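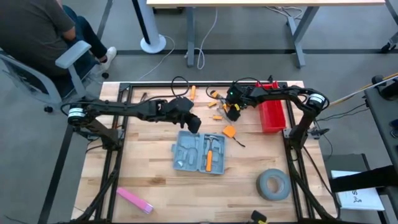 About Lorkine

Lorkine writes the rules for two-armed robot benches, then has to live by them. We began with a single page taped to a door, which Khairul Raju wrote after a bad morning with a hammer. The handbook now runs to 67 rules, and Khairul maintains that his page was better.

Our tasks are the dull ones: tools into a toolbox, odds and ends into trays, big things into the red bin. Dull work shows up a vague rule very quickly. "Keep clear of the arms" sounds fine until two people have to agree on what clear means.

Lovisa Lie edits the handbook and is feared for her margin notes. Any rule that needs reading twice goes back to its author, including hers. Suryani Siregar runs the bench checks, and may stop any job without giving a reason. She usually gives one anyway, at length.

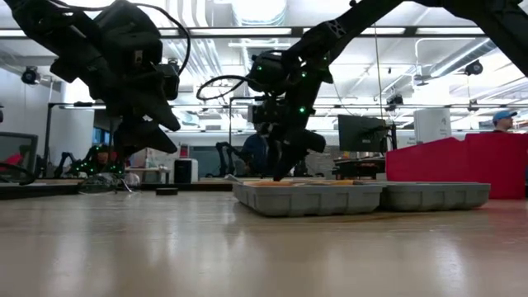 What we hold to

Cables get checked before arms move.
Loose items are put where the task sheet says, even if you know a better spot.
Whoever starts a run stays with it.
A near miss is written up the same day, in plain words. Rule 41 bans the phrase "unexpected behaviour".

The current edition is dated February 2024. Comments go to Aisyah Saragih, who reads them all and agrees with a few.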